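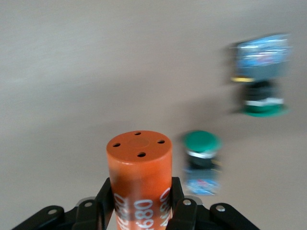 From: Aivar Venckus
To: kitchen-maint list
Subject: Re: Pepper clumping in the shakers at Sekelum

Boris Leka wrote:
> We're getting clumps in the ground pepper again at Sekelum, mostly on
> the tables nearest the steam line. The fine grind from Prurham is worse
> than the old one. Would rice in the shakers help, or should we go back
> to the coarse grind? We have 90 shakers out and I'd like to settle this
> before the October order.

Rice works in salt. In pepper it does very little, and broken grains end up blocking the holes. I would leave it out.

The main variable is moisture at the time of filling. Two things to check:

1. Where the bulk bag is kept. If it is open in the dish room, the pepper has taken up water before it reaches a shaker. Move it to dry storage and close it with a clip after each use.

2. How the shakers are washed. A shaker that comes out of the machine and is filled within the hour still holds water under the cap thread. At Gumov we take the caps off, leave the parts upside down on a rack overnight, and fill in the morning. Clumping on the steam line side stopped after we changed this, with the same grind.

On grind size: fine pepper has more surface and will cake sooner. It also flows through small holes when the coarse grind won't, so switching back means checking your caps first. Try the coarse grind in a few shakers before you order for the whole room.

Fill to two thirds at most. A full shaker doesn't move enough when shaken to break up soft lumps, and the contents sit longer between washes.

For the order, we use 875 grams a week at Gumov across both rooms. The Prurham price break is at 2,000 grams, but I would not buy over three weeks' supply of fine grind in humid weather. Obradović sells the coarse in smaller bags if you only want a trial.

Are the clumps at the top of the shaker or at the bottom? Top usually means steam getting in through the holes. Bottom usually means it was filled wet.

Aivar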